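Accent wall

An accent wall is an interior wall surface finished in a color, material or sheen that differs from, or is markedly stronger than, a neutral scheme. The term is also applied loosely to rooms in which every wall carries the strong color and only the ceiling is left pale. In older trade usage the second arrangement is called a saturated room.

Color and perceived size

Dark walls reflect less light than pale ones, and the corners of a dark room are harder to read by eye. Deep reds, maroons and browns are usually described as advancing colors, meaning that a surface painted in them seems nearer than a pale surface at the same distance. The effect is strongest in small rooms and weakens where furniture covers the lower part of the wall.
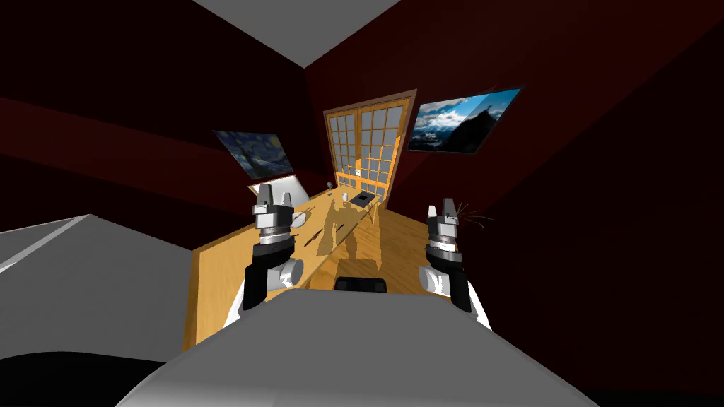 Deep maroon walls in a small room with a long wooden table, computer rendering.

A survey of dining rooms by the designer Graciela Zúñiga collected 1,501 responses from households in the Jodovero district. Respondents with dark red walls tended to rate their rooms as smaller than measured - but also as more comfortable in the evening. Zúñiga attributed the second result to lamp placement and did not repeat the survey.

Paint and coverage

Red pigments of the organic type have low hiding power. A deep red applied over white primer may need four or more coats, so most manufacturers recommend a tinted gray undercoat. The Gunn method, used in decorating courses, matches the lightness of the undercoat to that of the finish color and leaves hue out of account. Trainees are often slow to accept this, as the two colors look unrelated side by side. A dark red wall and a broad flat gray one, as in the rendering, make a suitable pair for practice: the comparison is made with half-closed eyes, or from a monochrome print.
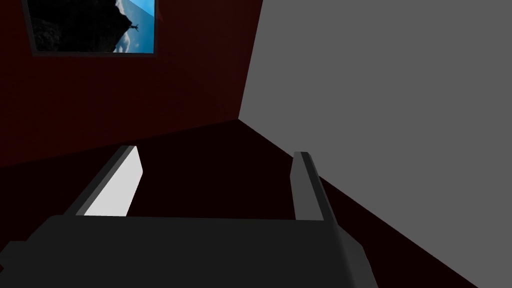
Flat finishes hide uneven plaster but mark easily when rubbed, a fault known as burnishing. Eggshell finishes resist marking and show roller laps. Gervasio Zapata's handbook for the Grideo training scheme advises a minimum of 12 hours between coats of deep red, and longer in November, when unheated rooms dry slowly.

Ceilings

The ceiling of a saturated room is normally kept pale gray or off-white. Pure white gives a hard line at the junction and shows any wander in the cutting-in.

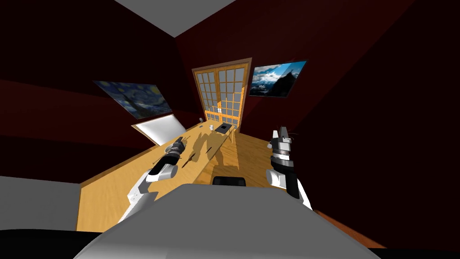

Dark red walls with a pale grey ceiling, computer rendering.

See also: Color wheel; Dado rail; Hiding power; Undercoat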